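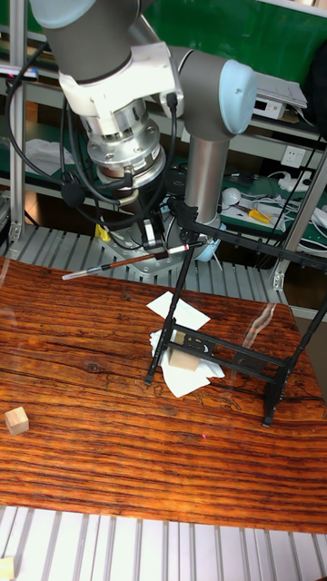
Table Questions, Answered Again

Do I need to bring my own brush?
No. There is a jar by the door. If you bring one anyway, put your name on it, or Kai Wegener will adopt it.

What are the little wooden cubes for?
Paperweights, officially. People also stack them, sniff them and carry them home in coat pockets. Please stop at sniffing.

May I throw out the crumpled paper?
Ask first. Crumpled sheets are for blotting and testing strokes, and one member's trash is Éabha Nic Aodha's best work of the month.

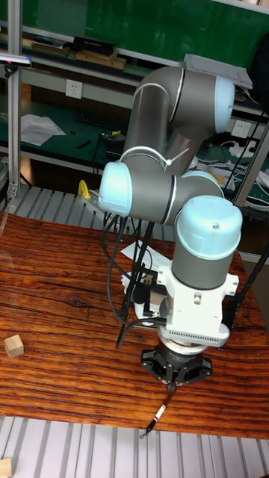 Pen over the front edge of the table, one cube off to the left.

Can I write straight on the tabletop?
You cannot. We know the grain is handsome and already full of lines. It doesn't need yours. Sanding it took 10 evenings, and Nazar Zhuravel still brings it up.

Where does the black stand go?
On the table, toward the right. Legs splayed, feet flat. It does not fold, whatever you were told, and the last person to try owes us a crossbar. 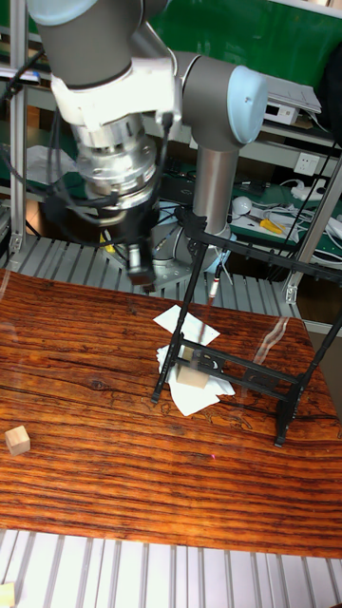
Fitzsimmons Hall, August

New this month: paper is limited to 200 sheets per member. Yes, practice sheets count. Yes, so do the ones you sat on.

Who do I complain to?
Hollis Lindgren, in writing, with a brush. Legible complaints are read first.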